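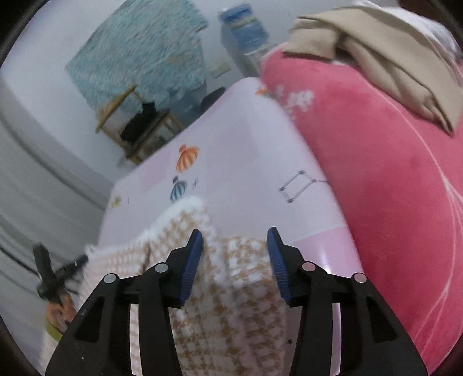 A tan and white knitted blanket, a bright pink fleece and a printed lavender surface beneath.

We own too many blankets, and I think most households do

When we moved to Lornham in May I packed the bedding last, on the theory that it could be stuffed into whatever gaps were left in the van. There were not enough gaps. I made a second trip for blankets alone, 24 miles each way, and spent the drive wondering how two adults and a small child had come to own so many.

Blankets are the easiest present in the world to give. They need no size, they suit any age and they look generous in wrapping paper. A new baby gets several. After that they come in ones and twos, every winter, from the supermarket or the garden centre. They almost never leave. Clothes are outgrown and toys get broken, but a fleece throw will last longer than the sofa it was bought for.

I don't object to blankets. I object to keeping them all out. A child's bed with a fluffy knitted one, a pink fleece and a folded cloth on top is a bed that has to be cleared before anyone can sleep in it, and the clearing falls to whoever is most tired. In our house the pile went on the floor at night and back on the bed in the morning. That is not tidying. It is moving the same heap twice a day.

My view is that each bed should have two: one in use and one in the wash. A spare for visitors can live in a cupboard. Anything past that should go to somebody who is cold, or to the animal rescue, which in our town will take fleece but not duvets.

The usual answer is storage. I tried that too. I bought a Brumon under-bed box for 40 pounds and a set of Mabula vacuum bags, and both did what they claimed. The box was full in ten minutes. The bags went flat and hard as boards, and then I had flat, hard blankets that I still didn't want. Storage lets you put off deciding, and you pay for it in money and floor space.

There is a fair case on the other side. Fuel is dear, and a fleece over the knees costs nothing to run. I have sat under two of them this winter with the heating off. Some blankets were also made by hand, and I would not tell anyone to give away something a grandmother knitted. Keep that one. Put it on the bed and let it be used, even if the pale border goes grey in the wash.

But most of what we had was neither needed nor loved. I gave away nine in the end. It took one evening, most of it spent folding – badly, in my case, as anything with a thick fluffy edge refuses to lie square. The bed now takes a minute to make. My daughter asked after one of the nine, a yellow one, and then went back to her drawing.

January 16, 2023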